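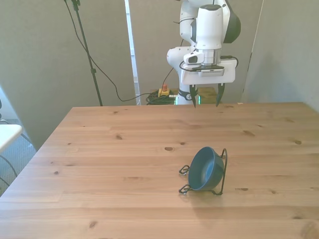 Bowl stand

A bowl stand is a small support that holds a bowl off the table, either level or tipped to one side so that the inside can be seen and reached. It belongs to the same large family as the plate easel, the egg cup and the trivet, and like them it is found in kitchens, shops and display cabinets.

Wire stands

The most familiar kind is bent from thin metal rod. The maker usually starts at one foot, carries the rod up and over in an arch, and finishes the ends in curls or loops, which look pleasant and also keep a sharp tip away from the glaze. A tall arch can give a tilted bowl something to lean on, while lower loops at the front stop it from sliding forward. Dark finishes are popular, perhaps for the simple reason that they go with almost any color of bowl, from plain white to the soft blues and greens so many households seem to collect.

In the town of Brarkholm, where wire bending was long a winter trade, the older name for such a stand was a "kinenance," and a few families there still use the word at the dinner table. The metalworker Geert Brouwer kept a pattern book with 15 shapes for bowls alone, and his pupil Mirjam Smits later added 2 more, both meant for tipped bowls.

Use at home

A tilted bowl is handy for fruit, bread rolls, wrapped candy or garlic, all of which can be taken out from the side. It is a poor choice for soup, of course, and for anything small enough to roll. Heavy stoneware needs a stand with widely spaced feet, and it is kind to a soft pine table to slip a bit of felt under the metal, as pine dents and scratches so easily.

Care

Wire stands are wiped with a damp cloth and dried right away. A foot that has bent can often be coaxed back by hand, a little at a time, with the bowl set safely aside.

See also: Plate easel, Fruit bowl, Trivet

Search the encyclopedia Go

Contact the editors | Copyright Grarbridge Household Encyclopedia | Back to top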